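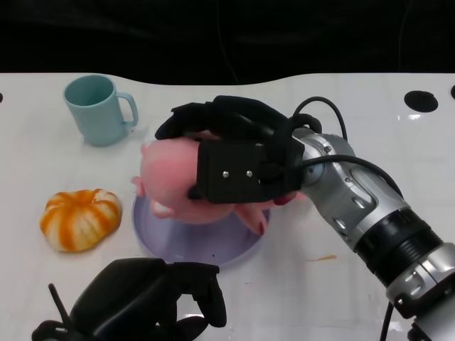

Lavender plate, teal mug and striped toy pumpkin on a white tabletop.

How to move a current account and check that every payment has followed

Applies to: personal current accounts, sole and joint. Business accounts follow the same order but need extra forms.

A full switch moves the balance, the Direct Debits, the standing orders and the incoming payments, and closes the old account. A partial switch moves only the items you choose and leaves the old account open. Decide which you want before applying. The steps below assume a full switch. Differences for a partial switch are given at the end.

Before you start

Download statements from the old account. Thirteen months is a sensible minimum, as it will catch anything paid once a year. Save them as PDF and also as CSV if the bank offers it. Online access usually ends when the account closes, and paper copies may take a while to arrive.

Have the following to hand:

Sort code and account number of the old account
Long number and expiry date of the old debit card
Photo ID and proof of address, if the new bank asks for them
Details of any arranged overdraft

Step 1. List the regular payments

Open the CSV file in a spreadsheet and sort by payee. Give each regular payment one row, with four columns: payee, amount, day of the month and type. Type matters more than amount. Enter DD for Direct Debit, SO for standing order and CARD for anything taken against the card number.

The statement code is not always clear. If a payment does not appear on the Direct Debit or standing order screen in the app, treat it as CARD.

The worked example used on this page has these rows:

Firnodside, rent, 378.00, day 1, SO
Ultov, broadband, 31.50, day 9, DD
Kpodo, film streaming, 7.99, day 14, CARD
Transfer to savings, 200.00, day 28, SO

Step 2. Deal with the overdraft

An arranged overdraft does not move by itself. The new bank has to agree its own limit, and it may refuse. If the old account is overdrawn, ask the new bank in writing what limit it will give and at what rate before you set a date. Any shortfall has to be repaid to the old bank, either in one go or on agreed terms.

In the example the old account stands at 158.00 in credit, so nothing needs to be done.

Step 3. Choose the switch date

Avoid the first and last working days of the month, and avoid payday. A Wednesday in the middle of the month leaves working days on either side in which to telephone someone. Do not set up new Direct Debits in the week before the switch - they may not be on the list when it is copied across.

Do not book a switch to finish while you are abroad. Anyone travelling in August should finish beforehand or wait until they are back.

Step 4. Apply and confirm

Apply through the new bank, not the old one. Enter the old card number exactly as printed. For a joint account both holders normally have to consent, and the new account must be in the same names.

Keep using the old card until the switch date. Stop using it the evening before.

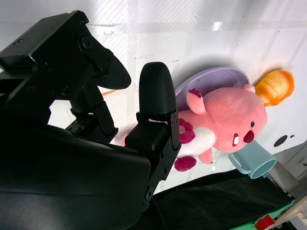

Pink plush toy on the plate, with the gripper to the left.

Step 5. Check the new account

On the switch date, compare the Direct Debit and standing order screens with your list. Tick each DD and SO row. Check the amount and next payment date of every standing order as well as the name.

If a row is missing, report it to the new bank the same day and note the time of the call and the reference number. Do not set the payment up again by hand until the bank has answered, or it may go out twice.

Step 6. Move the card payments

Rows marked CARD do not transfer. Log in to each service and replace the old card details with the new ones. Include mobile wallets, parking apps and any shop where a card is stored. In the example this means Kpodo only.

Step 7. Reconcile after one full month

Download the first full month from the new account and match it against the list. In the example, the opening 158.00 plus pay of 1,864.00 gives 2,022.00. The four regular payments come to 617.49, leaving 1,404.51 before other spending. If your own figure differs, look for a missed payment or a duplicate first.

Keep the list for a year and add annual payments as they fall due.

Partial switch

Steps 1, 4 and 5 apply only to the items you have chosen to move. The old account stays open, so leave enough in it to cover whatever remains. Payments into the old account are not redirected. Tell your employer and any other payer yourself.

Page maintained by Adwoa Essien, Skikgate money guides. Corrections by email, please, with the step number in the subject line.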